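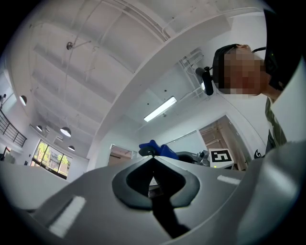 The view from the hand-held gripper, looking up past the strap. The marker box is in the background.

Gripper notes, week 5

Most of this week went into calibration, so there is less to show than last time. The class project is the same as before: record a person doing a simple pick-and-place task with a hand-held gripper, then get an arm to repeat it. My half is the recording side. Leonora Catacutan has the arm side, and she would like my half to stop changing.

First item, the lens. We are using a fisheye on the gripper, and the corners of the image are black. I had been feeding the full image to the marker detector anyway. It works, but it spends time on pixels that hold nothing, and the detector was throwing false candidates along the edge of the circle. I added a circular mask before detection. Average time per image went from 20 ms to something I no longer bother to log, and the false candidates are gone.

Second item, the distortion model. The standard pinhole model with radial terms does not fit this lens. I knew that, and tried it anyway in March on the first version because the function was already written. It fits well in the middle and falls apart toward the rim, where a ceiling beam that should be straight after correction still has a bend in it. The fisheye model with four coefficients does much better. I shot 300 checkerboard images and kept 111 of them. The rejects were mostly motion blur, plus a batch where I had the board so flat to the lens that the solver had no depth to work with. If you are doing this yourself, tilt the board more than feels necessary and get it well out toward the rim.

Third item, exposure. Our room has windows on one side and a white ceiling, and auto exposure reacts to both. When the gripper tips upward the image settles on the ceiling and anything at table height goes dark for a moment. The detector then drops the marker, the pose estimate coasts, and the trajectory gets a small kink that Leonora's controller reproduces faithfully. I have fixed the exposure and gain by hand for now. This means resetting both when the daylight changes, so there is a line for it on the start-of-session sheet. I forgot it once already and lost a set of recordings.

Fourth item, the strap. It runs through the opening in the gripper body and it can move during a grasp. Since it sits in view, feature tracking picks up points on it and treats them as part of the room. A static mask over the opening takes care of most of this. The strap still wanders outside the mask if it is left slack – I now pull it snug before starting.

On software: the logger is called Skodeo and the replay tool is Esavis. Neither name means anything. Skodeo writes one file per attempt, with timestamps from a single clock. The earlier version used two clocks and I spent most of a weekend finding the offset between them. Esavis reads the same file and draws the path, so we can throw out a bad recording before it reaches the arm.

Still open:

The gripper width signal is noisy near fully closed. I suspect the filter, which I copied from an older project without checking the cutoff.

Marker pose flips at steep angles. A larger marker would help. So would using two, and the code already allows for two.

Units. My side logs millimeters and the arm side expects meters. There is a conversion in place, and it is in the wrong file.

Next session I will record the full task at two speeds and see which one the arm follows better. Leonora wants the slow one first. The calibration file is in the shared folder under the new name, so please delete the old copy if you still have it.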